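**Clandholm Bread Knife, item 3061**

We've been selling kitchen things for a good while now, and if there's one tool folks come back and thank us for, it's this bread knife. It's a plain-looking thing, to be fair! A long blade, a simple handle, a little stamp near the heel, and that's your lot. But take it to a crusty loaf on a cold morning and you'll see why we keep reordering it every February (that's when everybody seems to remember they were going to bake more this year).

The blade is stainless steel with wide, rounded scallops instead of sharp little points. Pointy teeth tend to tear at a soft loaf and leave you with a cutting board full of crumbs, and the scallops glide along a good deal more gently. You don't need to press down. Just let the knife rest on the crust, draw it back slowly, and it finds its own way in. Milk bread, rye, bagels, a sponge cake you want to split for filling - it's happy with all of them, and it does a lovely job on ripe tomatoes too.

The handle is beech, oiled at the Flanditz workshop before it ships, and it sits high enough over the blade that your knuckles stay clear of the board. Left-handed bakers, this one's for you as well. The edge is ground on both sides, so it won't wander off at an angle the way single-sided knives can.
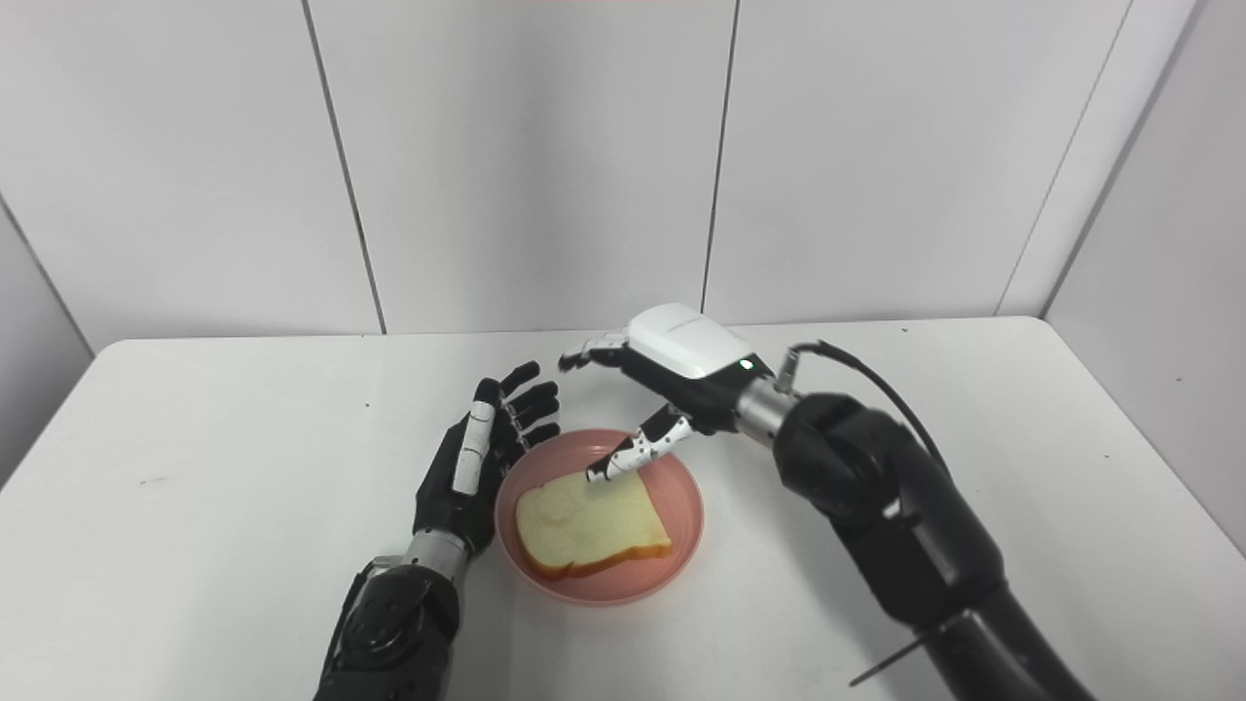 Tam wrote to us that thin slices were what sold the knife in that household, where sandwich bread used to come out like doorstops at one end and tissue at the other. The first loaf was still a bit wobbly, the note went on, and by the third the slices were even enough for the toaster. Could we please make a shorter one for rolls?

We're asked that a lot, and yes, a shorter one is on the way! We're still fussing over the balance with the folks at Flanditz, so bear with us a little longer.

**The details**

- Blade: stainless steel, scalloped, ground on both sides
- Handle: oiled beech
- Scallops: 43 along the edge
- Guarantee: 7 years against faults in the blade or handle
- In the box: the knife, a card blade sleeve and a care leaflet

**Looking after it**

Wash it by hand in warm soapy water and dry it right away. Please keep it out of the dishwasher, which is hard on the beech. Rub in a little Surnex board oil when the handle starts to look pale - 2 thin coats, left overnight between. For sharpening, send it back to us and we'll do the first one free. You only pay the postage.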